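Rubber Stamps, Ink Pads and Cardmaking: Frequently Asked Questions

These are the things people email me about, more or less in order of how often. If yours isn't on the page, send it in and I'll get to it once my inbox stops growling.

Do I need to buy a big set to start?

No. Buy one stamp you like and one black ink pad. The big sets are lovely, and you will use the same two leaves and the word "thanks" until you retire. I own the 60-piece Ellovness botanical set and could not tell you what most of it looks like inked.

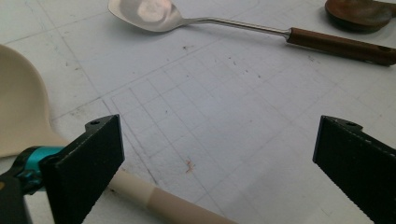 Rodrigo Rebelo

What's the difference between dye ink and pigment ink?

Dye ink soaks into the paper and dries fast. Pigment ink sits on top, takes its time, and gives a richer color. Use pigment if you plan to heat emboss, as the powder needs something damp to cling to. Use dye if you are the kind of person who touches things to see if they're dry. I know which one I am.

Why does my stamp print patchy?

Usually a brand-new stamp with a slick surface. Rub it gently with a white eraser, wipe it, and try again. If that doesn't help, put a thin foam mat or an old magazine under your paper. If it's still patchy, call it "vintage" and move on. Half of the cards at the Skenulen craft fair last January were vintage.

Which paper should I use?

Smooth cardstock, and heavier than you think. I use 300 gsm for card bases and something lighter for the layers. Watercolor paper has a texture that eats fine detail, so save it for bold, chunky images. Printer paper is for testing only, though I have mailed a birthday card made from it and the friendship survived.

My clear stamps won't stick to the block anymore. Are they dead?

They're dirty. Wash them with a drop of dish soap, let them air dry, and they should grip again. Do the block too while you're at it.

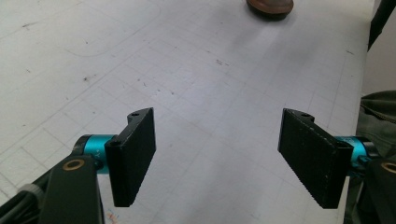

Lint is the main villain, so don't dry them with a fluffy towel, or you'll be picking bits out of the letter "e" with a pin all evening. I did this with an entire Fraser alphabet, 27 stamps counting the ampersand, and I still can't look at that towel.

Can I use alcohol markers over any black ink?

Please don't. A lot of black inks will smear into a gray puddle the moment the marker touches them. Look for a pad labeled as safe for alcohol markers, then test it on scrap anyway. The Urkeck black is the one I keep going back to. It needs a few minutes to set, which I spend sharpening pencils I don't use.

How should I store ink pads?

Upside down, if they're the felt kind, so the ink stays near the surface. Foam pads are fine either way up. Label the side you can see. I skipped this step and now own 9 identical black cases, one of which is yellow inside.

Can I sell cards made with your stamp designs?

Yes, if you stamp them by hand. No scanning, no printing copies, no turning my hedgehog into a mug. A small credit on the back is nice but I won't come looking for it.

Do you teach classes?

Now and then, in small groups. Dates go out in the newsletter first. Bring an apron and a shirt you never liked.

Page last updated 27 April 2019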